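Search tickets Go Advanced

Client gallery import stops partway, wedding set
Opened by Nabila El Khatib, Tuesday, 9:40 am
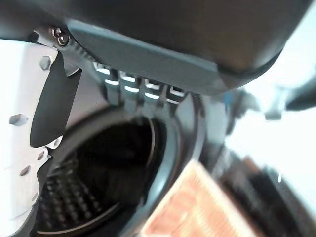 Attachment: white bracket with hex holes, black pad on the inner edge

Problem
Bensaid wedding, full day, 2,793 files. Exported from Kurkness last night, dropped the folder on the Stindau uploader, went to bed. This morning the gallery has the prep and the ceremony and then nothing. No portraits, no speeches, no dancing. Uploader says Complete with a green tick. It is not complete.

Couple gets their preview link tonight. Pls treat as urgent.

Tried so far
- quit and reopened uploader. same
- re-dropped the folder. It skips everything, says "already in gallery"
- different browser, no change
- checked the folder on disk, all files there and they open fine

9:58 am, Iman Bouzid
Picking this up. Were there second shooter files in there? And did you rename on export or leave camera names?

10:05 am, Nabila El Khatib
Yes, Dexter Sison shot second. Didnt rename. Always leave it till after culling.

10:21 am, Iman Bouzid
OK. Can you send the upload log, Help > Save log. Don't delete anything from the gallery yet, the couple's favorites hang off the file records and they go with them.

10:30 am, Nabila El Khatib
Log sent. No favorites yet, they haven't seen it.

11:12 am, Iman Bouzid
Read the log. Both of you had counters that rolled over during the day, so from the portraits on your names and Dexter's collide. Uploader matches on name only inside one gallery. First clash it asks what to do, nobody answers, it waits 10 minutes, then marks the rest as skipped. Green tick is wrong, I've filed that separately.

Fix for now:
Make a new empty gallery, same settings, don't publish.
In Kurkness rename on export, shooter initials + capture time.
Upload as 2 batches, yours first, let it finish, then his.
Sort by capture time once both are in.

11:20 am, Nabila El Khatib
Re-exporting now. Will the watermark preset carry over?

11:24 am, Iman Bouzid
No, pick it again under Presets. Album proofing too.

2:15 pm, Nabila El Khatib
My batch is in, all of it. His is going. BUT his clock is an hour behind mine so the cake is getting cut before the speeches. Ugh.

2:31 pm, Iman Bouzid
Select his set, Edit > Shift capture time, plus one hour. Works in the gallery, no re-upload needed.

3:50 pm, Nabila El Khatib
Done, order looks right, count matches the folder. Old gallery still there, ok to delete?

3:54 pm, Iman Bouzid
Yes. Check first that the preview link points to the new one, the old link doesnt redirect.

4:02 pm, Nabila El Khatib
Link swapped, old one gone. You can close.

Status: Resolved. Green tick bug still open, assigned to Radwa El Sherbiny.

Recent tickets
Contract template drops the second signature
Skeslow calendar shows engagement shoots twice
Questionnaire reminder sent after the wedding
Slideshow music cuts out on phones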